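Plamis two-finger hand gripper: pad options and wear notes

December
By the Harkirness bench team

The Plamis is a hand-held two-finger gripper with a camera mount behind the fingers. It is used for recording pick-and-place work by hand and shares its finger geometry with the arm-mounted version, so pads and fingers can be swapped between the two.
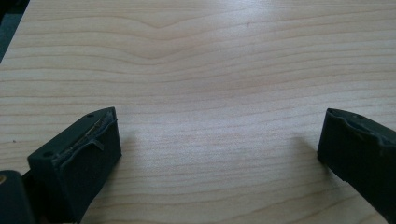 Pads are the main consumable. We stock two types for the Plamis, and both were run on the same bench with the same set of parts.

Pekumton standard pad. Soft face on a fabric backing, glued to the finger. Good hold on smooth and light parts. The edge is the weak point: once it lifts, the backing starts to fray and the face tears along the length of the finger. Inspect every 500 grasps. Replace when any part of the edge can be raised with a fingernail.

Conneely ribbed pad. Firmer, with a moulded lip that wraps over the finger edge. Slower to wear and easier to clean. Grip on thin card and film is poorer, and small parts can settle between the ribs.

For mixed parts we fit the Pekumton. For long runs with boxes, bottles or tools, the Conneely is the better choice.

Fitting

Open the gripper fully and lock the trigger. Peel off the old pad from the tip end and remove all glue and loose fibre from the finger. Do not scrape with a steel blade. Press the new pad down from base to tip and leave it clamped for 30 minutes. Always change both pads together; a worn pad facing a new one pulls the part off centre.

Check the camera view after fitting. Both fingertips should be visible with the gripper open. If a pad edge hides a tip, it has been set too high.

Supply

Pads are sold in packs of 11 pairs. Glue is included with the Pekumton only. Bare fingers are sold singly, left or right; state which when ordering.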